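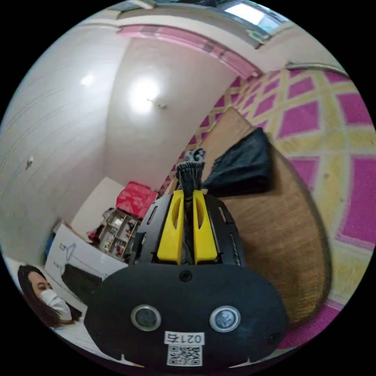 One member asked, before we had properly sat down, whether the ceasefire at Borkari was still holding, and the chair said that as far as anyone could tell it was, though the road north of the river remained closed to lorries after dark.

Borkari Relief Link
Minutes of the meeting held on 13 March 2022

Present: 36 members, with apologies from 5.

The minutes of the December meeting were read and agreed, with one small correction to the spelling of Tamiru, which we do seem to get wrong every time.

1. News from the town
The chair read out a long and very welcome letter from our friends at the clinic. Government soldiers now hold the bridge and the old market, and the militia has drawn back to the hills. 41 families have come home from the camp at Tamiru, and the school has opened two of its rooms again. The letter also spoke of mines along the eastern track, and there was a quiet moment while we took that in.

2. Money
We have £1,000 to send. After a good deal of friendly back and forth it was agreed that all of it should go to the clinic for medicines, and that the well could wait for the summer appeal. Citonen will carry the transfer as before.

3. Letter to our MP
A draft was passed round, asking what the government means to do about observers for the ceasefire. Several people felt it was too polite, and one or two felt it was quite rude enough already (it will be looked at again!). The secretary is to send a fresh copy to everybody.

4. Any other business
The hall is booked for the talk on the peace process, and offers of cake would be gratefully received. The urn needs a new lead before then.

The meeting closed with warm thanks to those who made the tea.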